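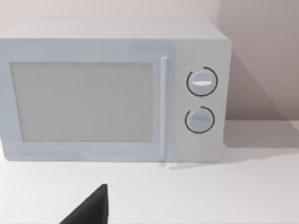 Let Them Burn Some Popcorn

Our robotics club has spent the summer on a simulated microwave. It has two knobs, a long bar of a handle and a window you can't see through, and it has never smelled of fish. I have grown fond of it, the way you do with a coworker who doesn't talk.

Grigore Roman, who coaches the team, likes to point out that the students ran the door-opening task 1,308 times before August. Fine. My own kids have been asked to close ours 2,000 times, with poorer results.

My complaint is with the Kulmont rules, which score simulation only. A rendered door never sticks. Corina Iordache wants 200 points set aside for a real appliance, any appliance, dented if possible. I'd vote for that, and I'd donate the microwave. The door needs a good shove.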